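Zivton opens orders for Pratine desktop manipulation kit

June 2022

Zivton has opened orders for Pratine, a desktop robot arm kit with printed two-finger grippers, intended for teaching laboratories and small development teams. The kit is supplied as parts for assembly on an ordinary workbench and is run from a single laptop.

Pratine is built for tabletop tasks with small everyday items. Soft and irregular objects, such as cables and cloth, are covered in the supplied exercise set alongside rigid ones. The gripper fingers are printed parts with stepped tips and can be replaced individually.

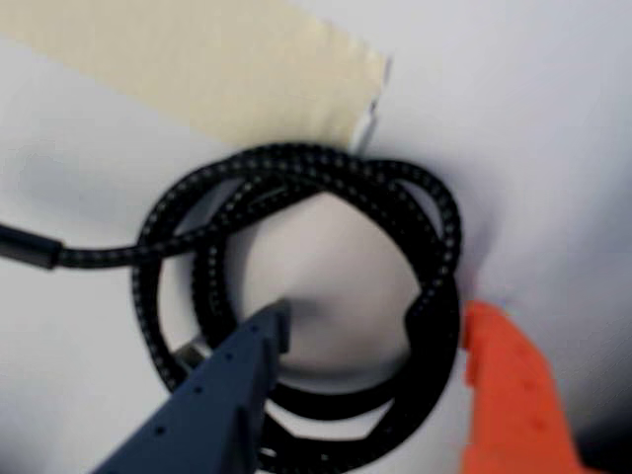
Pratine gripper fingers either side of a coiled braided cable.

Print files for the fingers are included with every order. Users may alter the tip shape, the length or the hole pattern and print their own versions in any common filament. Finger colours are a matter of choice and have no bearing on function, though Zivton suggests using two different colours so that left and right can be told apart in recorded footage.

The full kit contains 73 parts, not counting screws. Assembly takes around 3 hours with hand tools. No soldering is needed. Servo leads are plugged in at both ends and left exposed so that a faulty lead can be traced and swapped without taking the arm apart. A spare lead of each length is packed with the kit.

The arm is rated for a payload of 300 grams at full reach. Loads above this figure cause the controller to stop the arm and report a fault. The limit can be lowered in software but not raised.
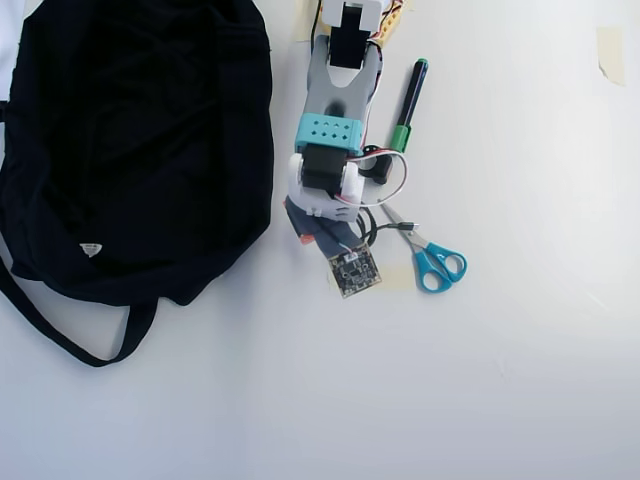
Camera boards are supplied bare, without a housing, to keep weight down at the end of the arm. The mounting bracket accepts boards from other makers provided the hole spacing matches the drawing in the manual. Users who prefer an enclosed camera can print the optional cover, which adds slightly to the overall depth of the wrist.

Control software is supplied under the name Qian. It records joint positions and camera images together, plays back recorded movements, and exports both in open file formats. Qian runs on Linux and Windows. A licence covers all users at one site and does not expire. Updates are free for the life of the product.

The exercise set is provided as a printed booklet and a folder of sample recordings. Exercises begin with single objects on a clear surface and move on to mixed groups, in which the arm must reach one item without disturbing the rest.
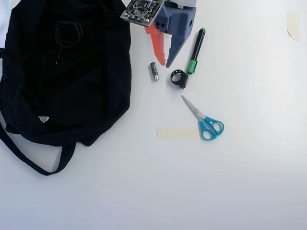

Most of the items called for in the booklet are ordinary stationery and household goods, and substitutes may be used freely. Zivton recommends a plain, pale work surface and even lighting for recording. Reference points can be set with masking tape.

Pratine is sold direct by Zivton and through its distributor, Zirnetti, which also handles repairs and spare parts. Teaching packs of 10 kits are available to schools, colleges and universities. A version with a longer forearm is planned for December and will use the same fingers, brackets and software.

Prices, technical drawings and the assembly manual are available from Zivton on request. Press enquiries and requests for review kits should be sent to the Zivton press office.

Ends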